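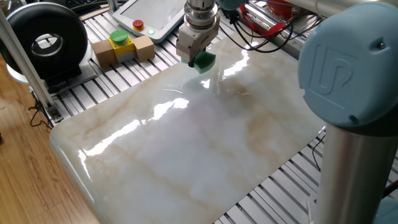
When the Wiping Arm Scratches the Countertop

A reader in Brodgate wrote to us after a robot arm left a dull arc across a polished marble-look panel. The arm had been wiping panels with an ordinary green kitchen sponge for weeks with no trouble. Then one morning the sponge slipped in the fingers, the arm kept going, and a fingertip rode on the surface for 18 passes before anyone hit the stop button.

The panel could not be saved. These tips come from what the shop changed afterward, and most of them apply to any small arm doing cleaning work on a shiny surface.

Check the grip before the first pass

A sponge is a poor thing to clamp. It squashes, it creeps, and it gets thinner as it wears. Close the fingers on it, then tug it by hand with the arm paused. If it moves, open up and set it again with more of the sponge between the fingers. Mark the sponge with a pen line where the fingertips should sit. When the line has moved, stop.
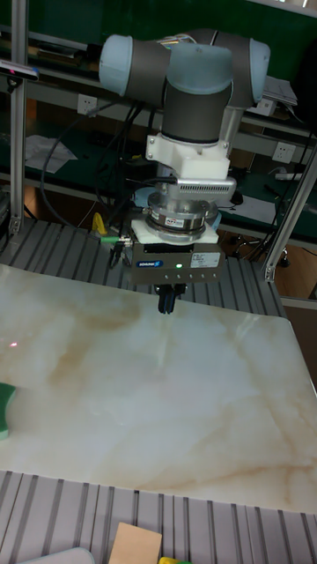
Workshop Tips, Issue 24

Run it once with nothing in the fingers, well above the surface. Watch how low the fingertips come at each corner. In the Brodgate case the height had been taught at one end of the panel only, and the panel sat a little higher at the other end. Teach at least four points. A strip of cardboard under a low corner will do for a day, but shim it properly after that.

Keep the scouring side off the gloss

The dark green layer is an abrasive. It will haze a polished finish even under light pressure, and the haze only shows when you look across the panel toward a lamp. Put the soft side down. If the sponge bends in the grip, look at which layer is at the curve, as that is the part doing the rubbing.
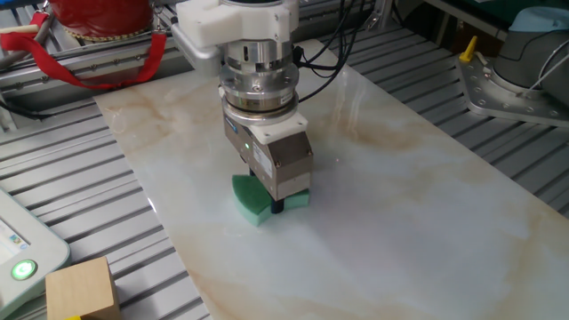

Sponge in the gripper, pressed to the board.

Set a push limit, then test it

If your arm can feel force, use it. The shop had the limit switched on but set so high that it never tripped. Liya Ayele, who looks after the cell at Mekonnen, lowers hers until it stops on a good wipe, then raises it one step at a time until the wipe just finishes. Write the number on tape and stick it to the bench. Check it again when you open a new pack of sponges - they vary in stiffness.

Also set the program to stop if the fingers close farther than they should. A slipped sponge nearly always shows up there first.
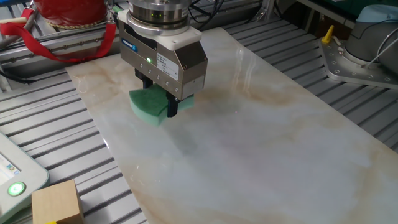 Photo: Gadinitz Workshop

Leave the stop button where you can reach it

Keep the pendant near the edge of the bench on the side where you stand, screen up, with nothing piled on top. Do not reach in to straighten a sponge while the program is running, even at slow speed. Pause, open the fingers, fix it, step back, restart.

If you already have a scratch

Wipe off the grit with a clean damp cloth and look at the mark under a low light. A faint haze on real stone may come out with polishing powder and a felt pad. Try a hidden corner first. Printed or coated boards are another matter - polishing goes through the pattern, so leave it alone or turn the piece around. A mark you can catch with a fingernail needs a stone shop.

Change the sponge every 200 passes, or sooner if the edges crumble. Keep the old ones for the floor.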